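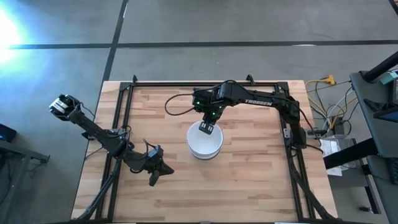

Photo: Tomás Egan

Mulcahy Admissions Essays: README

Welcome! This folder holds the first public release of the Mulcahy application essay collection, a set of 700 short personal statements written by people applying to Mulcahy College and shared with their permission. We have wanted to put this out for a long time, and it is great to see it finally leave the shared drive.

What's in it

Each record is one essay, stored as plain text, with a matching row in essays.csv. The row gives the essay ID, the prompt number, the word count, the type of high school (public, private, home or other), the entry term, and whether the writer was applying as a first-year or a transfer student. There are 7 prompts in all. Prompt 4 ("Tell us about a place you know well") is by far the most popular, and if you only have time to read a handful, start there. The essays about kitchens and bus routes are wonderful.

Admission decisions are not included, and neither are grades, test scores or financial aid details. Please don't write to ask for them.

How the essays were collected

Every applicant saw an opt-in box on the last page of the form, below the signature line. Applicants under 18 also needed a parent or guardian to sign. We wrote to everyone again in May, after replies had gone out, and 37 people changed their minds. Their essays were taken out before the release was built, so gaps in the ID numbers are expected.

Cleaning

Names of people, schools, teams and small towns were swapped for made-up ones, by hand, with 2 readers on every essay. That is why so many writers seem to come from Urkville! It stands in for any town small enough to give someone away. Nondus is our stand-in for a high school, and Jimden for an employer or summer job. Larger cities were left alone.

Spelling, punctuation and paragraph breaks are the writer's own. We did strip out double spaces and the stray formatting codes that came through when people pasted from a word processor. A few curly quotes may still show up as question marks in the transfer essays; a fix is on the list for the next version.

Good uses

Writing classes, counselor training, studies of how students write about themselves, readability work, and plain old reading for pleasure. A couple of our own writing tutors already use the transfer essays in their fall workshop and the talk in that room has been terrific.

Please don't

Try to work out who wrote an essay. Use the set to score or rank real applicants. Sell the essays or pass them off as samples of "winning" work (we haven't said which writers got in, so any such claim would be a guess).

Known limits

Opt-in means these writers are not a fair sample of everyone who applied. Transfer students are thin on the ground, and all the essays are in English.

Getting started

Unzip the folder, open essays.csv in any spreadsheet program, and match the ID column to the file names in /text. Leading zeros matter, so import that column as text.

Questions and corrections go to Tomás Egan in the admissions office. He loves hearing what people are doing with the essays, so do send a note even if nothing is broken.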